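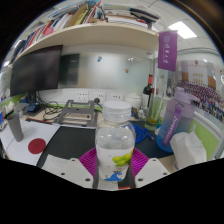 I have been meaning to write up the slipping trouble since August, and now that I've had a proper night's sleep and stopped being cross about it, I think I can. For anyone who hasn't followed along, I spend my working days on grasping, with fingertips that we print in soft ribbed rubber and fit to all sorts of things, and for most of the summer I was very pleased with them. They bend around whatever they touch, they forgive you for being a little off to one side, and they come in a magenta that cheers me up on grey mornings. A clear plastic bottle with a wide screw cap and a label around the lower half, standing there between the two fingers, is about as friendly a shape as you could ask for. Bottles were meant to be the easy part.

And they were, for weeks! Then we moved the same fingers over to Remia, which is what we call the arm at the far end of the lab (the name came with it and I have never found out why), and on 12 September 2025 it let go of a full bottle halfway across the bench and put most of a litre of water into a power strip. Nothing caught fire and the breaker went as it should. But I had been leaning over that bench a moment before, and I went and made a cup of tea and drank it rather slowly afterwards.

My first idea was the label. Paper and bare plastic feel quite different under a fingertip, and if you take hold right where one meets the other you can get one rib gripping and the next one sliding. I spent a happy afternoon peeling labels off things and learned very little. It was attempt 102 in the log that dropped, and the ones before it looked much the same to me, label or no label.

It was Mostafa Shawky who asked the sensible question, which was whether anybody had looked at the fingers themselves. I had looked at them every day, of course, in the way you look at your own front door. When we took the left one off and bent it backwards there was a split running along the base of two ribs, on the inside, where it closes up again as soon as you let go. The right one was fine. So one side was pushing and the other was folding, and the controller, which only knows how far the motor has turned, reported a perfectly good grip all the way down to the floor.

That last part is what bothers me most. We had a limit in the Brunness settings that should stop the arm if the fingers close further than expected, and I found I had loosened it myself, weeks earlier, because it kept tripping on squashy packets of tissues. I remember doing it. I even left a note saying I'd put it back.

So the limit is back where it was, and the tissues can wait. The fingers get bent by hand every morning now, both ways, before anything is switched on. The power strip is up on the wall, where it ought to have been from the start, and we practise with empty bottles unless there is a real need for the weight. I've ordered a tougher rubber from Culness as well, and I'll report back when I've had a decent go with it. It only comes in black, sadly.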